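Visit report: lettings and block management open day, Brendell
2023-06-17

The open day was held at the Jodell offices in Brendell and was aimed at managing agents with mixed portfolios. Attendance was by registration. Sessions ran from 10 until mid-afternoon, with a break for lunch and the supplier tables.

Portfolio and staffing
Jodell manages 736 units across 17 blocks, most of them let on standard tenancies. Repairs, rent accounts and inspections are handled by separate desks. Each block has a named manager, and cover is arranged in pairs so that leave does not interrupt the inspection cycle.

Deposit handling
The morning session covered check-in inventories and end-of-tenancy deductions. The presenters recommended a fixed room order for every inventory, with meter readings entered first. Disputed deductions were mostly put down to vague wording at check-in. "Good condition" was given as a phrase to drop. Templates are to be sent to attendees by email; ours had not arrived at the time of writing.

Repairs reporting
Karkov showed its job-logging system. Tenants report a fault by phone or web form and the job is graded before a contractor is assigned. The grading screen is clear. Export to our accounts package was not shown, and the answer given on part-completed jobs was incomplete. Pricing is per unit per month, with a minimum term of 2 years.

Service charge accounts
Tóth gave a short talk on year-end reconciliation. The main point was to separate reserve fund movements from day-to-day spending before the draft goes to the accountant. The worked figures were too small to read from the back of the room.

Points to follow up
- Ask Karkov for a trial login and a sample export file.
- Compare our check-in wording with the Jodell template.
- Confirm whether the September session will repeat the deposit material.

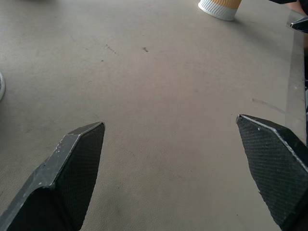

Travel and access
Brendell station is a short walk from the offices. Parking on site is limited and must be booked. The main meeting room is on the first floor and has a lift.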